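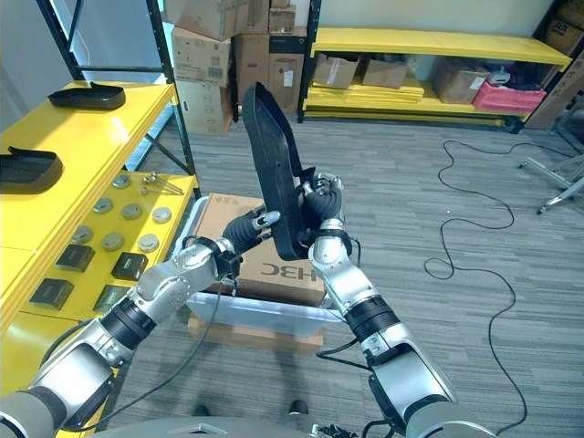
According to Stela Oprea, one can know everything about a workplace from the hour at which it eats. She came to Estura from a town where lunch was taken at half past eleven, standing, and in her first week she was hungry every day from noon until two, when her new colleagues at last put down their things and went across the road.

Across the road is Caris. It is a dining room with long tables, and for 48 years it has served the people of the industrial estate one menu, without choice in the first course and with a small choice in the second. On the morning of my visit the soup was white beans with cabbage. The second was hake or meatballs. Most people took meatballs, and there was a discussion about whether this was correct in September, when the hake is good.

I grew up in a country where the working lunch was short and a little sad, so perhaps I look at these things with too much admiration. But it seems to me that the long lunch of the estate is an institution which deserves to be written down before it changes more. It is changing already. Of the firms on the estate, the newer ones have continuous hours, from seven to three, and their people eat at home in the late afternoon. The older ones keep the split day. Between the two there is a mild disagreement that has continued for years, and it divides also families.

Matúš Kadlec is for the continuous day. He has two small children and he wants to collect them from school himself. When I asked him if he misses the table at Caris, he thought for some time. He misses the lentils, he said, and he misses hearing who is selling a car. The rest he can live without. His father-in-law ate at the same place on the same bench during his whole working life, and the two men do not discuss the subject at Christmas any more.

The kitchen is led by Ainhoa Paredes. She starts at six with the onions. In a good week of her mother's time the room gave 300 meals a day, she believes, but the notebooks of those years were lost when the cellar flooded, and now she counts 73 on a normal day and fewer on the days before a holiday. The price went up in spring for the first time in a long while. She was nervous and wrote the new price on the board in very small letters. One man complained, and he is a man who complains of the bread also.

What I did not expect was the silence at the beginning. The people come in, they sit, and for 20 minutes there is mostly the sound of spoons. The conversation arrives with the second course and becomes loud with the coffee. Iker Cifuentes explained to me that it is considered impolite to ask a question to a person who has soup in front of him. I had already asked three. He said it kindly, and then he passed me the vinegar, which here is put in the beans. I recommend it.

There are rules about the seats, although they are written nowhere. The drivers are near the door. The people from the offices sit where they can see the television, which has been without sound since a certain football match. New persons are put at the end of the table of Bheki Zulu, who arrived himself as a new person and remembers how it was to stand with a tray and look. He gives them one week at his side. After that he tells them it is time to find their own place, and usually somebody has already made a space.

I asked him what is spoken about. Knees, he said. Knees, mortgages, the road to Varela which is again closed, and what was eaten the evening before, in much detail. Work is mentioned very little. A manager of one firm once tried to hold a short meeting over the dessert, with papers. The papers got custard on them and it was not repeated.

It would be easy to say that such rooms are finished. The evidence is mixed. In Lirnix, on the other side of the valley, the last dining room of this type closed and became a storage place for tiles. But at Caris a table of 8 is now reserved every day by young people from a firm with continuous hours. They stay after their shift and eat together at ten past three, when the kitchen would prefer to clean. Ainhoa Paredes keeps a pot warm for them. She complained about it to me for a good part of the afternoon, and at the same time she was cutting more bread.

Stela Oprea eats at two o'clock now. On her visits home she cannot eat at half past eleven, and her mother is offended.

More from this section
The bakery that opens at four in the morning
Beans, and the arguments they cause
Why the Varela road is always closed
Letters: in defence of the packed lunch
A short history of the tray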